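Teaching by Hand, One Table at a Time

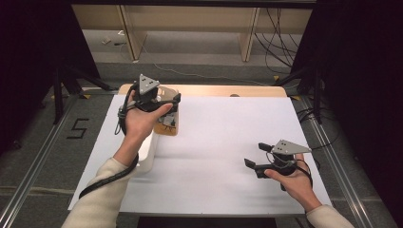
NERKMONT, June – At table 5, the work starts with a sheet of white paper and two black grippers, one for each hand. The person holding them closes the left one on a plastic container, and the right one waits open.

No robot takes part at this stage. Pappas, the company that runs the floor, is collecting examples for a learning system called Granoder. People do household jobs with the grippers in their own hands, and the recordings go to the software group in Kedovby, where the system is trained on them.

A single example is short. The operator picks something up, moves it, puts it down and opens both grippers – then resets the table and goes again. The target is 100 good examples per shift. A new task needs 300 before the first training run, and the items are swapped or shifted between takes so the system doesn't learn one fixed spot on the table.

Cables are the main complaint. They run from the grippers back along the arms, and new operators spend their first mornings learning to keep them clear of the paper. Wrists get tired too, and operators change over every 2 hours.

Bad takes are kept but labeled. A dropped container goes in one folder, a hesitation in another. The Kedovby group has asked for more of the second kind, with notes on where the operator slowed down.

Next on the list for table 5 is pouring dry rice.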